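Textiles > Quilting & Patchwork > Washing and Care

Posted by Roswitha Pfister, September

Can I wash a hand-me-down quilt without ruining it?

My aunt has passed on a cream quilt that she swears was made by her grandmother, although she swears a good many things. It has spent most of its life in a chest with a bar of lavender soap and smells like the inside of a very clean pensioner. There are a few yellowish marks along one side and the wadding feels a bit stiff. No tears that I can find.

I would like to put it on the spare bed before my cousins come to stay, and I would like it not to come out of the machine as a cream rope. My machine is a Leitner with a setting called Delicate Plus, which so far has been neither. Is hand washing the only answer? And what do I do about the marks? I have been told bicarb, lemon juice, sunlight, milk and leaving well alone, the last by my husband, who was hoping not to be asked to carry it.

Brigitta Trummer
Joined the site to ask about moths, stayed for the arguments

Your husband has a point, but only until the cousins arrive.

First find out what you have. Dab an inconspicuous corner with a damp white cloth and see if anything comes off on it. Do the same on any coloured thread. If the cloth stays clean, you can wash. If it doesn't, stop there and ring a textile cleaner, and brace yourself for the quote. Mine was 90 for a single quilt, and they wanted it for the whole of the summer.

Assuming it passes, use the bath. Lay an old sheet in the bottom, put the quilt on top of it, and fill with cool water and a small amount of plain liquid soap. Press it up and down with flat hands. Don't rub and don't wring. The water will go the colour of weak tea, which is alarming and also rather satisfying. Drain, refill, and keep going until it runs clear. It took me 4 rinses and most of a Saturday.

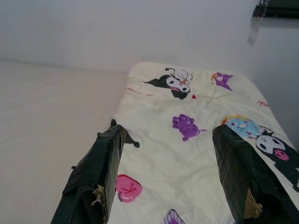

How do you get it out of the bath without pulling the stitching?

Lift it by the old sheet, with a person at each end. Wet wadding weighs far more than you expect, and if you haul it up by one edge the stitches take the whole load. Let it drain in the empty bath for an hour before you try.

As for the marks, age yellowing often fades a good deal with a long cool soak and nothing else. Leave the lemon juice for fish. Milk I have never understood.

Dry it flat on towels, turning it over when the top feels dry, and keep it out of strong sun. Do not hang it on the line. I hung one on the line once and it is now a different shape from the bed.

Skestano

just bung it in. I've done mine at 27 on the Omero for years, short spin, comes out fine. people worry too much. if it falls apart it was going to anyway

Zirnari

I'd go along with Brigitta on nearly everything, but I'd add that stiff wadding is worth a second look before you get it wet. Some old cotton wadding was hardly held down at all between the lines of quilting, and it goes into lumps the moment water gets at it. Hold the quilt up to a window. If the filling looks patchy, with thin bits and thick bits, then air it outside in the shade for a day and vacuum it through a bit of net on the lowest suction. The lavender will be with you either way — my mother's linen still has it, and she gave up on the soap 43 years ago.

Skestano, I have seen what was left of a quilt that was going to fall apart anyway. It was mostly in the filter.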